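Silicone skins for practice pads: casting, curing and ageing
Speaker notes, Sundmont materials afternoon, 13/12/2025

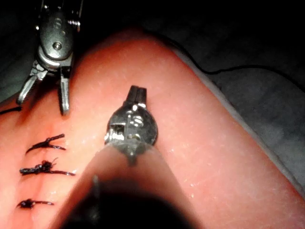
Slide 1. Suturing pad, close up. Fine creases and mottling over the surface.

Opening

Leave the title slide up while people sit down. Start with the scope: soft cast sheets that are meant to be cut, stitched and thrown away. Moulded organs, foams and gels are out of scope and there is a separate session on gels.

State the question. Two pads poured from the same tin, on the same bench, can feel different under the needle a month later. The talk covers where that difference comes from and which parts of it a small workshop can control.

Slide 2. What the pad has to do

Three layers in most designs: a thin firm top, a soft middle, a backing that stays flat. The top layer has to hold a stitch under tension. The middle has to give. The backing has to stop the pad curling when it is clamped.

Point out that tear strength and hardness are listed separately on a data sheet and are often read as if they were one thing. A soft rubber can have good tear strength. A firm one can split along the stitch line at the first pull.

Slide 3. Mixing

Platinum cure only from here on. Tin cure shrinks too much over time for this use.

Weigh both parts. Do not measure by volume, even when the ratio is one to one, as pigment and thinner change the density of one side. Scrape the cup and pour into a second cup before the final stir. Unmixed material on the wall of the first cup is the usual source of sticky patches.

Thinner: mention it early because someone will ask. It lowers hardness and it lowers tear strength with it. Above a modest dose it also works its way to the surface in storage. The pad then feels greasy and the backing lets go at the corners.

Pause for questions on mixing only. Hold the rest.

Slide 4. Degassing

Vacuum the mix until it rises and falls back, then hold for a few minutes more. Bubbles in the middle layer matter little. Bubbles at the boundary between top and middle matter a great deal, because the needle finds them and the stitch pulls through.

No pump: pour from a height in a thin stream, into one corner of the mould, and let the level rise by itself. Results are acceptable for the middle layer and poor for the top.

Slide 5. The Cuadros trial

Set-up. 100 pads, one mould design, one operator, poured during October. Half were cured at room temperature and half in a warm cabinet. All were stitched along a marked line, with the same thread and the same spacing. 3,581 stitches were logged, of which 804 were rejected from the analysis for uneven spacing or a slipped knot. Say this number aloud, as it is a large share and the audience should hear it before the results.

Result one. Warm cure gave a more even hardness from edge to centre.
Result two. Warm cure made no clear difference to pull-through.
Result three. Pads with the top layer poured while the middle was still tacky held better than pads where the middle had fully set. This was the strongest effect in the trial.

Limits. One brand of rubber, one pigment, one pair of hands. No claim is made for other systems.

Slide 6. Surface

Gloss comes from the mould face. A polished mould gives a shiny skin that drags on gloves. A lightly blasted face gives a duller skin that marks more clearly with a pen. Talc dulls the surface too, but it wears off and gets into the stitch holes.

If running late, skip to slide 8.

Slide 7. Storage

Flat, in the dark, with a sheet of plain polythene between pads. Do not use PVC film. The Gamwood samples were kept in PVC sleeves for 7 weeks and the top layer had taken up the print from the sleeve. Pass the two offcuts round at this point and collect them before the break.

Latex gloves must be kept away from uncured material at every stage. Sulphur in the latex stops the cure. The same goes for some modelling clays and some tapes.

Slide 8. Costs

Use the Skitora price sheet on the handout. Prices are per kilo before delivery. Waste in the cup and tray is not included, so the true cost per pad is higher than the sheet suggests for small batches.

Questions

Likely: can scrap be reused? Yes, chopped fine and mixed into the middle layer, never the top.
Likely: shelf life of a cast pad? Not tested in the trial. Give no number.
Possible: reinforcing mesh. Refer to the handout, last page.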